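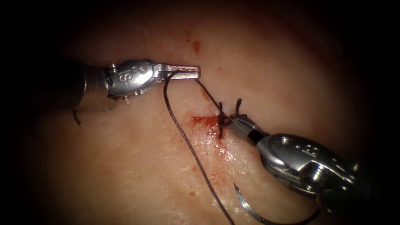 Oltidska Vineyard: Visiting, Tasting and Picking FAQ

Home | Wines | Visit | Harvest | FAQ | Contact

We get so many good questions in the tasting room and by email that Róisín finally made me sit down and type up the answers. If yours isn't covered, write to us! We love talking about this stuff.

Where are you, exactly?

Four miles up the ridge road out of Flikidton, on the left just past the second cattle guard. Most map apps will try to send you up the fire road. Please don't let them! Stay on the pavement until you see the blue mailbox and then take the gravel drive to the top. The tasting room sits at 1361 feet, and the temperature up here can be a good bit lower than in town, so throw a sweater in the car.

Do I need a reservation?

For two to six people, no, just come on up. Bigger groups should write ahead so we can set the long table on the porch and chill enough white. We pour from late morning until 5 p.m., and the last flight goes out at 4:15.

What's in a flight?

Right now it's five pours: the dry rosé, the Marquez Block white, two vintages of the Pestine red side by side, and whatever Róisín Keane (our winemaker) feels like opening that day. That fifth glass is my favorite part of the whole job. Last month it was a barrel sample of a skin-contact white that smelled like apricots and black tea, and people went nuts for it.

What is the difference between Marquez and Pestine?

They're our two vineyard blocks. Marquez is the older one, on the north slope, with thin, stony soil and vines that sulk if you so much as look at them wrong. Everything we grow there is white, and it comes out lean and salty with a lot of lemon peel. Pestine faces southwest and catches the late sun all summer long. The reds from that side are darker, rounder, and ready to drink sooner, though we've had older bottles lately that made us wish we'd kept more back.

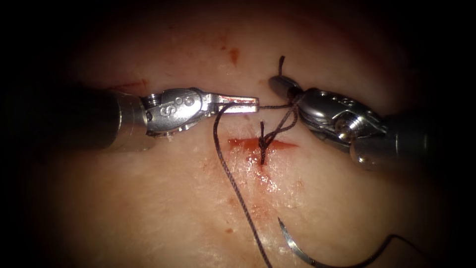

A dark suture, tied across a short incision.

Do you use oak?

Some! The Marquez white ferments in steel and then about a third of it goes into used barrels for the winter, mostly for texture. You shouldn't taste vanilla in it, and if you do, tell us. The Pestine spends 15 months in barrel, with only a small share of new wood each year. The rosé never sees a barrel at all.

Are the wines natural?

We're careful with that word, as everybody seems to mean something different by it. We ferment with the yeast that comes in on the fruit, we don't filter the reds, and we add a small dose of sulfur at bottling. If you find a bit of sediment in the bottom of a Pestine bottle, stand it up the night before and pour gently.

How long can I keep a bottle?

Drink the rosé this year while it's bright and crunchy. The white is lovely young and gets nuttier and broader with a few years on its side. For the red, we'd say nine years is a happy place for a good vintage, but it depends a lot on where you store it. A closet on an inside wall beats the top of the fridge every single time. Once it's open, push the cork back in, put it in the fridge (yes, the red too) and finish it within three days.

Can I come and help pick?

Yes, please! This is the question I was most excited to answer. We open up the harvest to friends and customers every fall, and it's the best morning of our year. The whites usually start in the last part of August and the reds follow when they're good and ready. We can't give you a date far ahead, so get on the picking list at the tasting room and we'll email you as soon as the sugars look right.

Picking starts at 6 a.m. so the fruit comes in cool. Wear closed shoes, a hat, and clothes you don't care about, since grape juice does not come out of anything. We supply the snips, the bins, and an enormous breakfast afterward with eggs, peppers, and the good bread from Flikidton.

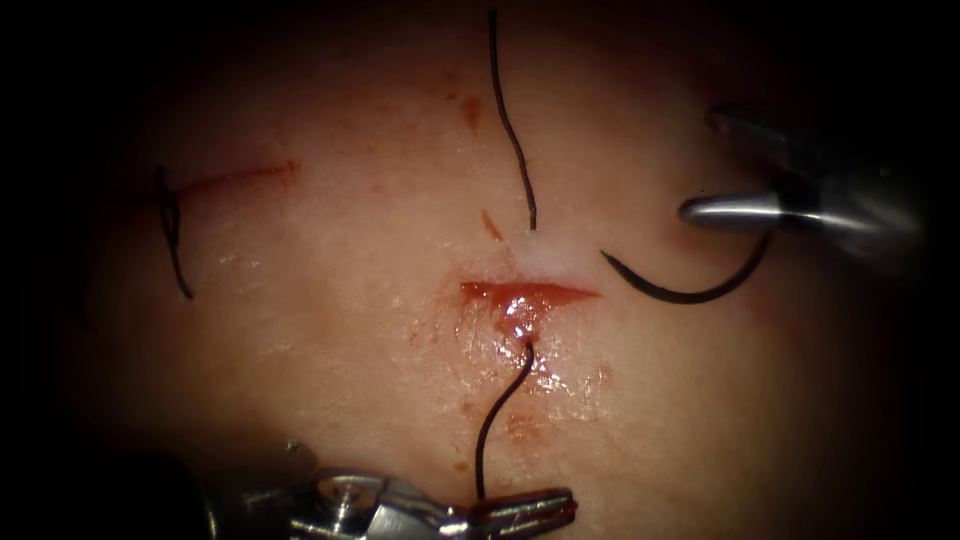 Once breakfast is cleared, anyone who still has some energy can stay for sorting. You stand at the table and pull out leaves, raisined berries, and the odd earwig while the fruit heads toward the press. It's sticky and a bit hypnotic, and you get to taste the juice as it runs. If you've never had a glass of juice straight off the press, oh, you're in for a treat.

Can kids and dogs come?

Kids are very welcome in the tasting room and at harvest, as long as they stay with you around the tractor. Dogs are welcome on the porch on a leash, but please leave them at home on picking days.

Do you ship?

We ship within the state all through the cooler months. In hot weather we hold orders until it's safe to send them, and we'll always ask you first.

Who runs the place?

Róisín makes the wine, and I (Roos Peeters) look after the vines, the tasting room, and this page. If you get a reply late at night, it's from me.

Comments

Dana W.
Picked with you last fall and my back has forgiven me. Is the list open yet for this year?

Roos Peeters
It is! Send me a note and I'll put you down for whites and reds both.

hillside_tom
Tried the two Pestines side by side and went home with the older one. Any half bottles coming?

Roos Peeters
We're hoping to do a few of the next red. Ask me again in spring.

M. Ortega
Thanks for the tip about the fire road, wish I'd read it first.

This site uses cookies to remember your age check and your cart. Accept | Manage settings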